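Arkodance Robotics Club - FAQ

Last updated 5th August. Ask at the front table if yours isn't here.

What is Arkodance?

After-school robotics club. We meet in the old print shop behind Zamora Hall, build arms and grippers, and enter the Sikero Pick and Place every June. The dance in the name is left over from when we shared the room with a dance class. Too many shirts printed to change it now.

Who can join?

Anyone in grades 8 through 12 in the district. Homeschoolers too. No tryout. You do not need to know how to code or solder, we teach both.

What if I already know how to code?

Great, you'll be put on the vision team whether you like it or not. They are always short.

Do I have to come every time?

No. But if you're on a competition team, tell your team when you're going to miss. Just not showing up in May makes people mad.

How much does it cost?

Dues are $3 a session, pay at the door or all at once. Competition travel is extra. Can't swing it? Say so on the form, check the box, that's it. No one will ask you anything.

What do I bring?

Closed shoes. Hair tie if your hair is long. Laptop if you have one - we have loaners but the batteries are bad. Water with a lid. No open cups near the benches, we mean it.

Do I need safety glasses?

Yes for cutting, drilling and soldering. We have plenty. If you wear regular glasses get the big ones that go over, bottom drawer.

Which robot do beginners use?

The Zindalari kit. It's our own design, small arm, two-finger gripper, all printed parts except the motors. You build it in your first weeks and then you break it and then you build it again. The files are on the club drive, ask for the link.

Can I take my kit home?

Over school breaks yes. Sign the sheet. During the season no, because parts walk off and then we can't find them the night before an event.

What are the Sikero rules, short version?

Items come out of a tote and go on a shelf. Your team gets 400 seconds per run and 2 runs, best one counts. Max score is 700. You lose points for drops and for crushed packaging. Full rules are on their site and they do change, so read them, don't go off last year's.

What kind of items?

Grocery stuff mostly. Boxes, pouches, a can or two, something annoying like a net bag. The list isn't released ahead of time so we practice with whatever people bring in.

Can I bring items from home?

Please do! Empty or sealed, nothing that leaks. Tall skinny boxes are the most useful right now, we keep tipping them. Put them in the practice bin not on the bench.

How hard should the gripper squeeze?

Less than you think. Everybody starts with the force way up so nothing drops, and then the cardboard creases.

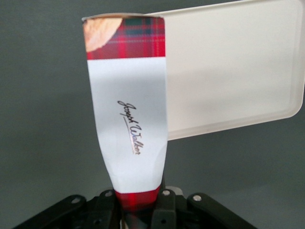
Start low, lift, look at the sides, go up one step at a time. Write the number down in the team log with the name of the item. A grip that's fine on a can will fold a cookie box. Also grab lower or higher and see what changes - the ends of a box are usually stiffer than the middle, but it depends on the box.

The wrist camera view is dark or blurry, what do I do?

Wipe the lens first. Then check the lamp is on. Then check the cable, it works loose when the arm turns. If its still bad, get someone from vision.

Can I change another team's code?

No. Copy it to your own folder, change it there.

Can parents stay?

Sure, chairs in back. Rides please pick up on the Zamora Hall side, the alley has to stay clear.

Is there food?

Vending machine in the hall. Eat out there. Practice items are not snacks, some of them have been in that bin for a very long time.

How do I sign up?

Form is at the front table or on the club page. Fill out both sides, a parent or guardain signs the back. Bring it to your first session.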